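Haltis cell, two-arm table
Tuesday, started 8:15

Picked up where I left off with the left arm. Short version for whoever is on next: the gripper is back in spec, the clamp is tight, and the right arm still needs its cable strain relief looked at. Long version below, mostly so I don't forget what I did!

The complaint in the log was that the left gripper was closing late. I ran it open and shut with nothing in it and sure enough, there was a little hitch just before the fingers met. My first guess was the firmware update, and I wasted most of an hour on that (rolled back, same hitch, rolled forward again). So please don't chase the firmware, it's fine.

Pulled the finger carriage and found the slide gummed up with the old grease, the thick amber stuff we got from the Meltasville shop. It had picked up a lot of fine wood dust, which makes sense, we sanded that tabletop in April and I don't think any of us wiped the grippers down afterward. Cleaned it out with Pestirex on a lint-free rag, let it dry, then put on a thin film of the white grease. Thin! If you can see it squeezing out of the ends, it's too much.

Put it back together and ran 800 open/close cycles with the table clear. No hitch. Closing time is 178 ms, and the right one reads the same, so I'm calling them matched. I'd still like to see that number again after a week of real use.

While I had the tools out I went over the front edge hardware. The center post clamp took almost a quarter turn on both screws, which is more than I like. I've put paint marker across the screw heads so we can tell at a glance if they're backing out. If the marks don't line up, stop and tell someone before you run anything fast.

Homing next. Left arm homed first try. Right arm faulted once on joint 4, error 1912, then homed clean three times in a row after a power cycle. I have seen that code before on the Mathebula cell and over there it was a connector that looked seated and wasn't. I reseated ours and it hasn't come back, but I'm not crossing it off the list yet.

After lunch I redid the table calibration. Worst point was 27 hundredths of a millimeter off, toward the far right corner, and everything near the middle was much better than that. Good enough for dishes and spoons. Probably not good enough for the peg test, so whoever wants to run pegs should do the fine grid first (it's in the usual folder, takes a while, bring a coffee).

Then dishes out for the kitchen set, grippers down by the front edge:

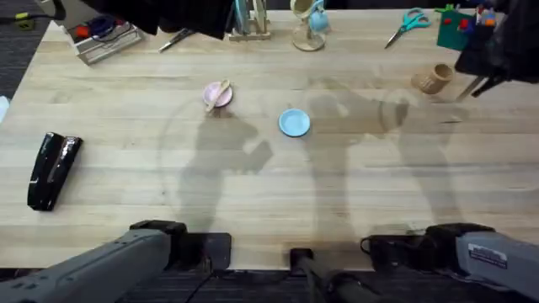
Kitchen set: spoon across the pink plate, blue plate next to it, ribbed cup on its side.

One thing that bugs me is the shadows. The arms throw two big soft ones right across the middle of the table, and the left one comes up to just below the pink plate. I want to try moving the light before we touch any of the vision thresholds, so please leave those alone for now. I know it's tempting.

Still to do:
strain relief on the right arm cable
watch for 1912 on joint 4
order more white grease, the tube is nearly flat
throw out the amber tub so it doesn't get used again
check paint marks on the clamp screws before the first run tomorrow

Powered down at 4:40, e-stop pressed in, key back on the hook.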